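Notes from the bench: teaching an arm to open a CPU socket

Mar 26, 2021

So I promised in the last newsletter that I'd report back once we got past plastic blocks and onto real computers, and we did! Most of my month has gone into one small metal lever. If you've ever built or fixed a PC you know the one I mean: you push it down a little, ease it sideways out from under its catch, and let it come up. Your thumb knows how to do it. Explaining it to a robot arm is another matter, and I've come away with a lot more respect for my thumb.

Quick catch-up for the new folks. Annan is our take-apart project, where we try to get arms to do the boring parts of stripping old office machines for reuse. Memory out, processor out, battery out, boards sorted into bins. We don't write the motions as code. One of us does the job with the arm a bunch of times, everything gets recorded (joint positions, the wrist camera, how hard the fingers are squeezing), and the recordings go into training. Flevovden is the name of the bench with the tower cases on it, and that's where I've been living.

We have two ways of showing the arm what to do. The first is just taking hold of it. You put the arm in its floppy mode, grab it near the wrist, and walk it through the job. It's lovely for big moves. New people get it in a minute, and Anong Rattanakul had her first memory stick out of a slot before I'd finished telling her where the stop button was. The trouble starts when you get down inside a case. Your own hand is in the way, your sleeve is in the camera, and because you're hauling on the arm you can't feel what the fingertips are touching. I kept leaning on the board without knowing it.

The second way is remote. You sit at the next table with a small hand controller (ours is called Ikau, and no, I didn't pick the name) and the arm copies you while you watch the wrist view on a monitor. You lose the feel of the thing almost completely, but you see exactly what the robot sees. That matters more than I expected! If I can't find the lever in that view, there isn't much point asking a trained policy to find it. Half of my bad demos came from looking over at the real case and using things I could see and the camera couldn't. Napaporn Klinhom caught me at it and put a cardboard screen between me and the bench. Rude, but my recordings got better.
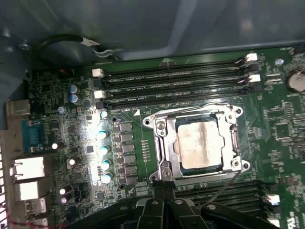 Wrist camera view at the CPU socket, with the fingers close to the retention lever.

A word about the lever, then. It runs along the bottom of the socket frame in this view, and it's thin and shiny and sits right beside other shiny things. The frame is silver, the screws are silver, and the processor lid is pale metal with old thermal paste smeared on it. Add the big dark fingers coming up from the bottom of the picture and there's not a lot of room left to judge distance. My first approach was to come straight at it, which works great until the fingers hide the exact spot you need. Now I stop a little short, look, shift sideways, look again, and only then close in. It feels silly and slow from the chair. The arm learns the pauses too, by the way, so I try to pause for the same reason and in the same place each time.

Then there are the wires. Look at the lower right of the socket and you'll find a thin dark one crossing over it. A person sweeps that aside without thinking. I had to decide whether "move the wire" was part of the lever task or a task of its own, and I went back and forth on it for days. Thanakorn Onsri wanted it separate, so that it could be reused for every cable in every case. I wanted it in the same recording because that's how a human does it, all one motion. We tried it his way. Grudgingly: his way is better. The wire move is now its own little skill with its own label, and the lever demos start after it.

Here's where we are in numbers. We recorded 100 lever demos by remote. I threw out 14 of them, mostly for me bumping the frame and one for a sneeze. Six were done by Ursina Hofstetter, who is left-handed and comes at the lever from a completely different angle, and I argued for keeping all of those. I know the usual advice is to keep your demos alike. But the cases we get aren't alike, and I'd like the arm to have seen more than one way in before somebody hands it a machine with the power supply where my elbow wants to go.

Does it work yet? Sort of. The trained arm gets to the lever nicely and lines up well. The sideways bit, where you slip it out from the catch, is still the sticking point, and I think that's down to me. With Ikau I don't feel the catch let go, so I always push a hair too far to be safe, and the arm has picked up my nervous habit perfectly. Mayuree Wannasri is wiring up a little buzzer for the controller that hums harder as the finger force goes up. I tried an early version on Wednesday and wow, what a difference. I'm going to redo a good part of the set with it, which is annoying, but I'd sooner do it now.

A few things I'd pass on if you're setting up something like this at your own shop:

Do the job by hand first, with your real fingers, on the same board. I skipped this and wasted a morning fighting a lever the wrong way.

Talk while you record. I mutter "down, over, up" into the mic and it makes cutting the recordings into steps so much easier later.

Write down which board you used. We get a real mix, and I've already had two sets of recordings I couldn't match to anything.

Take breaks. My demos from right before lunch are visibly worse, and I could pick them out of the Lidard viewer (that's our playback tool) without looking at the time stamps.

Next up are the memory latches, the little ones at the ends of the slots. I'm hoping they'll be friendlier, as they only need a push, though some boards have the slots packed in tight and the fingers on this gripper are chunky. Anong has been sketching narrower tips — they look a bit like a bird's beak — and the plan is to print a pair and see if they survive me.

If you've got old towers you're willing to part with, we'll take them, the grubbier the better. Come by the bench any afternoon and I'll put you in the chair for a try at the lever. Bring reading glasses if you use them, the monitor is small.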